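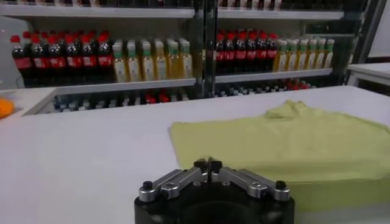 Folding the green cloths, and a few things about the fridge

Habibur Karunaratne
15 May 2019

1. A few people asked how we fold the table cloths at the shop, so I'm writing it down in one go. It's a long one. Mute me if you don't care about cloths.

2. The cloths are a pale yellow-green. Some people call it lime. They're a plain, soft fabric and they crease if you look away for a minute.

3. We bought them in January from Hettiarachchi, the linen place at the Usville end of the high road. I'd wanted white. They had green in the right size, so we have green.

4. They cover the small tables at the front. The white table by the drinks fridge doesn't get a cloth. It's the one we fold on.

5. A matt white top is good for folding. The green shows up clearly against it and you can see at once if an edge has gone off at an angle.

6. Before you put a cloth down, wipe the table and then dry it. I've put clean cloths on a damp table more than once and had to send them round again.

7. Don't start folding while there's still a heap of fabric bunched along one side. Everyone does. You grab the two nearest corners and get going, and the bunch ends up inside the fold.

8. Deal with the bunch first. Take hold of the cloth by the corners on that side and pull it out flat, away from you. Then smooth with the side of your hand from the middle outwards.

9. It doesn't need to be perfect. Small wrinkles disappear under the weight of the folds once the pile is a few cloths high.

10. Letting part of the cloth hang over the end of the table is fine for the first go. Get the half on the table flat, slide it along, then do the other half.

11. Next, find an edge that's straight and line it up with the edge of the table. If the cloth is lying across the table on a diagonal, turn the cloth. Don't walk round the table to suit the cloth. I say this as someone who did it for weeks.

12. First fold: bring the near edge up and over. Only a band of it at this stage, a hand's width or a bit more. Run your palm along it so the crease holds.

13. I know the usual way is to fold straight in half. We tried it. With these cloths the hem at the top never met the hem at the bottom and you got a step along one side.

14. Doing the band first gives you a thick, straight edge to work from. Everything after that follows it.

15. Then the far corners. One hand holds the bottom flat, the other pinches a top corner and lifts it. Check the corner is a single layer and you haven't picked up the bit underneath.

16. If you lift by the corner only, the middle sags. Lift, pull very slightly towards the outside, and lay it down. Don't drop it.
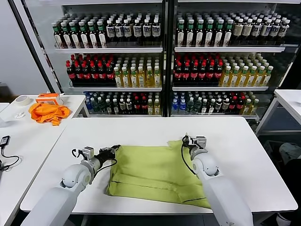
Green cloth partly folded on the white table, with the drinks fridge behind.

17. You can see the doubled band along the near edge there, and the seam line. That's the stage where I stop and check it's straight. After that it's too late without opening it all out again.

18. Once the band is done, fold the top down to meet it, then left side to the middle, right side to the middle, and close it like a book. Smooth it once and put it on the pile with the closed side facing out.

19. Closed side out matters to me. When you take one from the pile you get one. With the open edges facing out you get a cloth and a half and the rest slides on to the floor.

20. Someone asked about ironing. We don't. I did it for the first month and then stopped, and not one customer has said a word.

21. If a cloth is very creased, I fold it and put it at the bottom of the pile. By the next morning it's mostly flat.

22. How high should the pile be? I stop at six. Above that they lean, and I don't like things leaning in a room with a fridge door that has to open.

23. Washing, as it always comes up: cool wash, very little powder, hung up by the short side. I used to peg them by the corners and they came back with little ears. The ears never fully went.

24. Tea stains: cold water straight away, then the wash. Hot water sets them. I've got two cloths with a brown ring that I use underneath other things now.

25. The colour has held up better than I thought it would. I wouldn't say it's the same green as in January, but they've all faded together, so you'd need a new one beside them to notice.

26. On to the fridge. I get almost as many questions about it as about the cloths.

27. It's a two-door, glass-fronted one with white shelves. I keep it near the folding table because that's where the socket is. There was no other thinking behind it.

28. The stocking is simple. What's on the left door is repeated on the right door. If you open either one you should find the same things in much the same places.

29. Top shelf: the dark bottles, green caps on the left and white caps to the right of them. Then the same again on the other side.

30. Middle shelf: the dark cola-style bottles with red caps, next to the yellow tea. Same on both sides. The tea has white caps and a green label, and people do spot it from the door.

31. I used to put all the tea on one side and all the red caps on the other. It looked tidy. What happened was that everyone wanted the same door at lunch and stood in each other's way.

32. Splitting each row over both doors fixed most of that. It takes a bit longer to fill. I do it in the quiet part of the afternoon, after the cloths.

33. Labels to the front. I turn the bottles as I put them in. Going back to turn them afterwards takes twice as long and lets all the cold out.

34. New bottles go in at the back, old ones come forward. I got lazy about this over the winter and found some tea right at the back that was well past its date.

35. I did a count for the whole of last year, as I had to for the accounts. We sold 2,891 bottles, of which 1,236 were the tea. I'd have guessed the cola was ahead. It wasn't close.

36. That's why the tea gets a middle shelf on both sides. You can reach it without bending down or stretching.

37. Cleaning the glass: a barely damp cloth, then a dry one. Not one of the green ones. They leave fluff, and then you're cleaning the fluff off as well.

38. The glass still catches the light and makes the bottles look a bit hazy from some angles. I've cleaned it inside and out and it does the same. It's reflection. I've stopped worrying about it.

39. A reply asked which folding board I use. I don't use one. Vondeck do a plastic one and I did borrow it for a week. Fine for shirts, I'd think. Too small for these cloths, and I went back to the table.

40. Someone else asked about the Stonia cloths, the thicker ones with a woven edge. I've handled them in the shop. They'd hang nicely, but they take a long time to dry and we don't have the space for a rack to be out all day.

41. If I were buying again I'd get the same weight of cloth in the same size, and I'd get a couple more than I think I need. There's always one in the wash and one that somebody has used to wipe up a spill.

42. How long does one cloth take? I've never timed it. Quick enough that I can do the pile before the kettle has been refilled and boiled again, if I don't stop to talk.

43. Most of the time goes on the flattening. The folds themselves are nothing. If yours come out crooked, go back to post 8 and spend longer on that part.

44. Left-handed people: swap the sides in 18. My nephew folds the right side in first and his pile looks the same as mine.

45. The other common mistake is pulling too hard on the corners. The fabric gives a little and then goes back after you've folded it, and you get a wave along the edge. Hold it firmly, but let it lie.

46. If you've only got a small table, do the band fold with the rest of the cloth hanging down on the far side, then draw it towards you as you go. It works, though you need to keep the floor clean.

47. A reply says you can roll them instead. You can. We did that for a while and kept them in a basket. They looked nice in the basket and came out with a curl at both ends, so the corners of the tables stuck up all day.

48. I'll do one on napkins another time. They're a different fabric and I fold them in thirds, and I've got opinions about the paper ones.

49. Got to go and fill the bottom shelf. Replies are open and I'll look at them tonight after we close.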